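A Day at the Plerkholm Pottery Open Day

Posted June 23, 2021

My colleague Lise Chan had two tickets for the open day in Plerkholm and her sister could not come, so I went in her place. I have used cups all my life and never seen how one is made. The bus from Plilthorpe takes 52 minutes and stops almost at the gate.

The clay room

We were 31 visitors, divided into two groups. Our guide was Kipchumba Muriithi, who has worked at the pottery since he left school. He began in the clay room, where it is cool and smells like a cellar after rain. The clay comes in grey blocks and must rest for 3 weeks before anybody may use it. I asked if one can hurry this. He said yes, and then one can also sweep up the pieces.

After that we watched two throwers at their wheels. They do not talk while they work. One of them pulled up a tall cup in less time than I need to write this sentence, cut it from the wheel with a wire and put it on a board with the others.

Glazes and colours

The glaze room was my favourite part. The speckled glaze, which they call Gukis, is the one most people buy. The dots come from iron in the clay, and they show only after the second firing, so no two cups are the same. Lise prefers plain white. I like a grey-beige with speckles, because it is quiet on a table and goes well beside stronger colours such as orange.
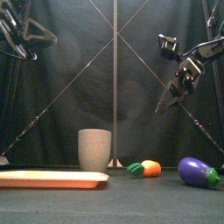

The kiln

The big kiln is named Obura, after the man who built it. It was not burning on the day of our visit, so we could look inside. The shelves hold 87 large plates when they are packed well. Kipchumba showed us the small cones that bend when the heat is right — they still trust these more than the electric thermometer.

The shop and the way home

The shop is small and the queue was long. Seconds are sold from a low shelf near the door, at half price, and most of the faults I could not find even with my glasses on. I bought two bowls and a milk jug. Lise bought nothing and then regretted it on the bus.

If you want to go, the next open day is in January. Take a warm jacket for the clay room, and bring cash, as the card machine in the shop was out of order.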